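Povemmont Home Kitchen School

About us

Povemmont is a small cooking school for adults. We teach people who never learned to cook at home, or who learned once and forgot it. I am Przemysław Tomaszewski and I opened the school with my friend Yeshi Gashaw after we both left the kitchen of the Flanagan hotel. English is the second language for both of us, so please forgive us if a recipe card sounds a little strange.

Our idea was simple. Many courses teach one fancy dinner, and then the student goes home and eats toast again. We wanted to teach the ordinary week: soup, rice, eggs, beans, a roast, and what to do with the rest of the roast.

Our teachers

Yeshi teaches lentils, flatbreads and everything with spices. Jirayu Klinhom teaches noodles and the class on knives, which is always the first to fill. Clodagh Foley bakes. She joined us in May and brought her own sourdough starter, older than the school. I teach soups and I answer the phone.

Our classes

A course is 9 evenings, and each evening ends with dinner at the long table. We take small groups so that every person cooks the whole dish and does not only watch. You do not need to bring anything except an apron and a box for leftovers. If you have an allergy, write to us before the first evening and we will change the menu for the whole group.

Washing up is part of the course. In a small home kitchen, the person who cleans while the soup is cooking has a free evening, and the other one has a full sink.
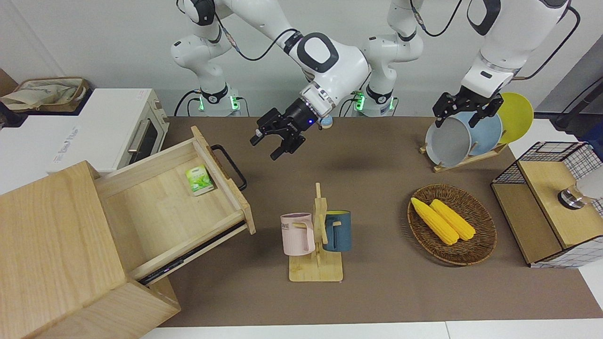
We teach every student to set up the work table before the stove is turned on, and to give each thing one place to go back to. Beginners often skip this part and then look for the spoon with wet hands. Plates go in a wooden dish rack, standing up like the gray one here, so that the air can reach both sides.

How to find us

We are on Prarnby Street, on the ground floor, behind the bicycle shop. The course costs 300 and the single evening costs 40, food included. Gift cards are available at the desk.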